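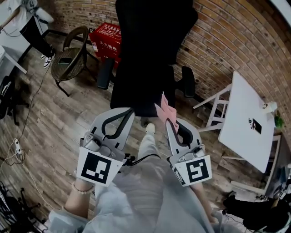
Botar Names Illia Hutsuliak Director of Product Engineering

Botar has appointed Illia Hutsuliak as director of product engineering, effective in March. He succeeds Teun Brouwer, who will remain with the company as an advisor for 2 months.

Mr. Hutsuliak joins from Nijs, where he led the design of pumps and valves for heavy trucks. He began his career as a test engineer at Gurano after earning a degree in mechanical engineering.

At Botar he will oversee the concept and design teams and the move of the Tukari cooling unit from prototype to production. The company employs almost 600 people at 2 sites. 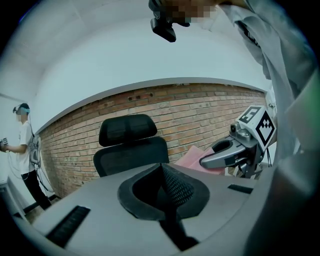 Light grey housing with a black rubber-lined recess.

"Illia has taken products from first drawings to full production," said Mr. Brouwer. "The team will be in good hands."

Inquiries may be directed to the Botar communications office.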